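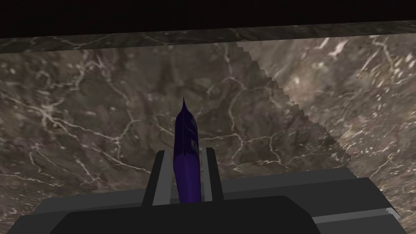
**Packing line at Brivmont gets its first robot arm, and the afternoon crew gets its wrists back**

The pen and marker hall at Brivmont has a new coworker. Since February, a two-finger robot arm has been doing the job that people on the line liked least: picking up single pens and standing them upright in the display trays, tip up, for hours at a stretch.

The arm came from the supplier Skaltitz, and it learned much of its work before it ever reached the building. The team practiced the grip in simulation first, with a computer-drawn gripper and simple pointed shapes over a stone-textured surface. Only when the grip looked right on screen did anyone bolt hardware to the floor.

"I watched those simulations on my lunch break for weeks," said Vesela Radonjić, who has led the afternoon packing crew for years and was asked to help from the beginning. "I kept telling them, no, you hold it lower, the way we do it. And then they changed it, and it held it lower! I was so pleased I went and got the others."

Her crew had a real say in how things were set up. They chose which trays went to the arm first and where the stop buttons would sit, and they asked for the cell to face the windows so that people wouldn't have to work with their backs to a moving machine. All of that made it into the final layout.

The arm now fills 42 trays an hour. A practiced person can beat that in a short burst, but the arm keeps the same pace through the end of the shift, when hands are tired and the small caps start to slip. Packers used to spend whole afternoons at the tray station. They now rotate through it for 60 minutes at a time, mostly to check finished trays, pull out scuffed pens and restock the feeder.

The hours that opened up have gone into other work, and this is the part people in the hall are most eager to talk about. Two packers have moved over to color matching, a job with a long waiting list. Others are training to run the cell themselves – loading new programs, adjusting the grip for a thicker barrel, clearing jams. No jobs were cut when the arm came in, and the plant has put that commitment in writing through next year.

It hasn't all been smooth. The first weeks brought plenty of dropped pens, and glossy barrels are still harder than matte ones. The noise took some getting used to, as well. A softer set of finger pads has helped with the slipping, and the crew keeps a notebook by the cell where anyone can write down what went wrong and at what time.

Brivmont packs 115 different pen and marker styles, and the arm handles only the slimmer ones so far. The wide-tip markers, sold under the Tendari name, are next. Radonjić has already asked to see the new simulations before anything changes on the floor, and she'll be bringing a few of the trainees along to watch.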